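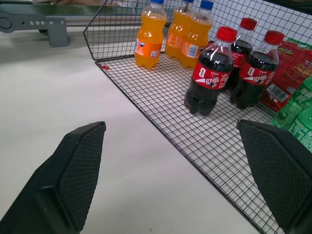
Can you heat emboss on a card base that is already folded?

You can, but do it on a separate panel if you have the choice. A folded card has two layers, the heat tool warms both of them, and the crease likes to open up like a clam while you are trying to hold it flat with a tweezer. Cut a panel a little smaller than the card front, do all your embossing on that, and glue it down when it has behaved itself.

I have ruined enough folded cards to feel strongly about this. What follows is the way I do a plain embossed sentiment with a stenciled background, which is the card I fall back on when somebody's birthday has crept up on me again.

What you need

One sheet of smooth white cardstock, heavy enough that it doesn't flop
A clear-drying embossing ink pad
White or clear embossing powder
An anti-static bag
A heat tool
A stencil you aren't sick of yet
Dye ink in 2 colors that make a decent third one where they meet
Blending brushes
A sentiment stamp and an acrylic block, or a stamping platform
Scrap paper, more than you think

My stencil is the Grilcombe one with the overlapping leaves. I bought it in July and swore it would be for fall cards only, and it has since been on two baby cards and a retirement. Any all-over pattern will do. The sentiment is from a small set by Nona, with the letters thick enough to hold powder. Skinny script fonts look lovely in the package and fill in like a clogged drain once the powder melts.

Step 1. Cut and score

Cut the card base to 8 1/2 by 5 1/2 inches and score it at 4 1/4. Fold it, press the crease with a bone folder, and set it aside. Cut your panel to 4 by 5 1/4 inches. This leaves an eighth of an inch of card base showing on every side, and if your trimmer is like mine, three of those sides will be an eighth of an inch and the other one will be a matter of opinion.

Step 2. Powder the panel first

Rub the anti-static bag over the whole panel. All of it, corners included. Skip this and the embossing powder will settle wherever your fingers have been, and you'll melt a permanent record of your thumb into Aunt Somebody's card. If the surface looks chalky, tap off the extra.

Step 3. Stamp

Ink the stamp with the embossing pad and press straight down. Don't rock it. If you have a platform, stamp twice without moving anything. Embossing ink is nearly invisible on white, so tilt the panel toward a window to see whether you got every letter. I once embossed HAPPY BIRTH and didn't find out until the ink went on.
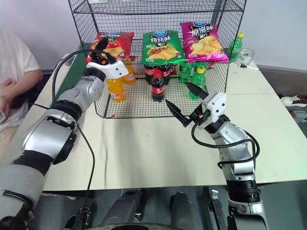 Step 4. Add the powder and heat it

Fold a piece of scrap paper down the middle and open it again. Hold the panel over it, pour powder over the stamped words with a generous hand, and tap the back. The extra lands in the crease and goes right back in the jar. Stray grains can be nudged off with a small dry paintbrush.

Let the heat tool run for 15 seconds before you point it at anything. Then hold it a couple of inches away and work from one side to the other. The powder goes from grainy to glossy, and the minute it does, move along. Overcooked powder sinks into the paper and looks greasy. If the panel curls, heat it briefly from the back and leave it under a book.

Step 5. Stencil

Tape the stencil down over the embossed panel with low-tack tape. Pick up a little of the lighter ink, brush most of it off on scrap, and start on the scrap so the first dark blotch happens there. Move in small circles, building up slowly. Bring the second color in from the opposite corner and let them overlap in the middle.

Elsa Isaksson, who taught the class where I learned this, used to say that you should stop when you think it needs one more pass. I have never managed it.

Lift the stencil straight up. Wipe the sentiment with a dry tissue and the ink will come off the embossed letters, leaving them crisp against the color. It's a very satisfying ten seconds and the whole reason I put up with the rest.

Step 6. Glue it down

Liquid glue gives you a moment to wiggle the panel straight. I use Lappalainen, which grabs slowly, with a thin line all the way around and an X in the middle. Tape runners are faster and allow no regrets. Put something heavy on top for a few minutes and go clean your brushes, or say you will.

If something goes wrong

Powder stuck to everything: the panel was damp from your hands. Bag it again next time.

Letters look bumpy: not enough heat. You can go back over them.

Ink bled under the stencil: the brush was too wet. Add a few splatters of white and claim it was planned.

Ink won't wipe off the letters: it probably dried there. A barely damp cloth usually fixes it, but keep it off the background.

The same method works on kraft cardstock with white powder, though I'd skip the stenciling and just leave it plain.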